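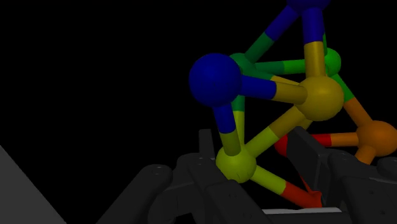
구와 막대로 이루어진 구조물과 그리퍼(시뮬레이션 화면)

Konby 조작 작업 평가 모듈
제조·공급: Drullel
제품군: 서비스 로봇 시험 및 평가 장비

제품 개요

Konby는 가정 및 소규모 작업장의 일상 작업을 로봇 팔이 어느 수준까지 수행할 수 있는지 평가하기 위한 소프트웨어 모듈입니다. 정리, 분류, 조립, 적재 등의 작업을 시뮬레이션 환경에서 반복 실행하고, 그 결과를 동일한 기준에 따라 기록합니다. 도입을 검토하는 기관은 실제 장비를 구매하기 전에 대상 작업의 자동화 가능성을 확인할 수 있습니다.

현재 기술 수준에 대한 당사의 입장

당사는 가사 노동 전반을 기계가 대신할 수 있다고 안내하지 않습니다. 형태가 일정한 물체를 정해진 위치로 옮기는 작업은 상당 부분 자동화가 가능합니다. 반면 여러 부재가 서로 연결되어 있거나 뒤쪽 부재가 앞쪽 부재에 가려지는 물체는 여전히 어려운 대상입니다. 어느 지점을 잡아야 하는지, 그리퍼가 들어갈 틈이 있는지를 판단하는 데서 실패가 자주 발생합니다. 빨래 건조대를 접거나 조립식 선반을 해체하는 일도 같은 유형에 속합니다.

Senesus 시험실에서 실시한 내부 평가에서는 282회의 시도를 작업 유형별로 나누어 검토하였습니다. 단순 이송과 연결 구조물 취급 사이의 격차가 뚜렷하였으며, 후자의 경우 사람의 개입을 전제로 운용 계획을 수립할 것을 권고합니다.

주요 기능

작업 시나리오 40종 기본 제공
구와 막대의 색상, 크기, 연결 방식 변경
파지 위치, 접촉, 가림 상태의 시간대별 기록
실패 유형 자동 분류 및 보고서 출력
사용자 정의 그리퍼 모델 불러오기

구성

기본 라이선스(동시 실행 50건)
시나리오 편집기
Birkett 연동 플러그인(별도 구매)
관리자용 설명서 및 설치 지원 일곱 시간

적용 대상

본 제품은 연구 기관, 직업 교육 기관, 소규모 제조 사업장 및 돌봄 시설의 장비 도입 담당 부서를 대상으로 합니다. 개인 가정용으로는 판매하지 않습니다.

유의 사항

시뮬레이션 결과는 실제 환경에서의 성능을 보증하지 않습니다. 조명, 마찰, 부품의 마모, 바닥 상태 등에 따라 결과가 달라질 수 있으므로 현장 시험을 병행하시기 바랍니다. 사람과 같은 공간에서 운용되는 장비에 대해서는 관련 안전 기준에 따른 별도의 위험성 평가가 필요합니다. 본 모듈이 생성하는 보고서는 해당 평가를 대체할 수 없습니다.

자주 접수되는 문의

설거지나 빨래 개기도 평가할 수 있습니까?
현재 버전은 단단한 물체만 지원합니다. 천과 액체를 다루는 시나리오는 포함되어 있지 않으며, 8월 정기 업데이트에서 천 소재에 한해 시험 기능을 제공할 예정입니다.

보유 중인 로봇 팔에 바로 적용할 수 있습니까?
제어 장치의 사양에 따라 다릅니다. 견적 요청 시 모델명과 그리퍼 도면을 함께 제출해 주십시오.

평가판을 받을 수 있습니까?
기관 명의로 신청하신 경우에 한하여 제공합니다. 평가판에서는 보고서 출력 기능이 제한됩니다.

견적 및 기술 문의
Drullel 제품관리부, 담당 Sheila Gosling
문의 양식에 기관명, 대상 작업, 희망 도입 시기를 기재해 주시기 바랍니다.

최종 수정일: 2023년 6월 4일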